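# Sorting drink cans and clear containers into two bins

Last updated 29 January 2022

These are the steps we use at Nevham for clearing a table of empties and leftovers after a long day. They work just as well in a kitchen or a garage. You need two clear plastic bins, a damp cloth and a roll of labels. Luminița Rusu wrote the first version in July and Bernadette Gallagher added the part about tabs.

## 1. Set up the table

Put one bin on each side of the table and keep the middle free. Clear bins are worth the extra money – you can tell how full they are without leaning over. Ours hold 42 liters each.

Wipe the table first. A glossy top shows every sticky ring.

## 2. Decide what goes where

- Left bin: metal cans
- Right bin: clear plastic containers and bottles
- Anything with food stuck to it: rinse, then sort

Glass stays out of both bins and goes on the floor by the sink.

## 3. Check each can before it goes in

Stand the can upright and look at the lid. If the tab is lying flat and there is no opening next to it, the can is full and goes back to the fridge. Read the flavor while you have it up – we keep the grapefruit ones on their own shelf.

Open cans get emptied, rinsed and turned upside down on a towel for 20 minutes. 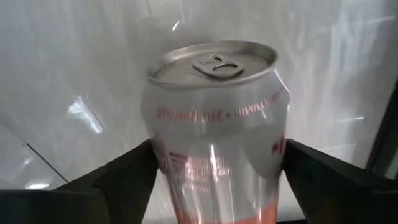
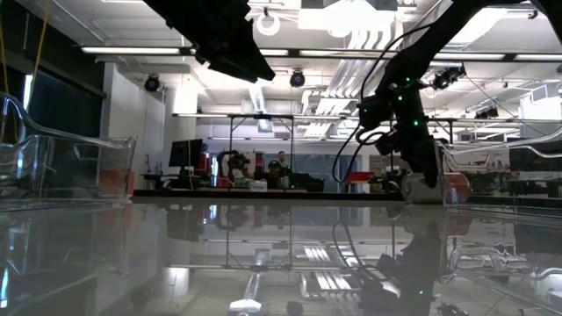 ## 4. Finish the containers

Take the lids off and drop them in loose. Containers that have rolled to the far edge or up against a bin are easy to miss, so check the corners before you call it done.

## 5. Empty the bins

Carry them out when they are three-quarters full. A full bin of cans is light, but the handles dig in. We take ours to the Runberg depot every 7 days, and it closes early in winter.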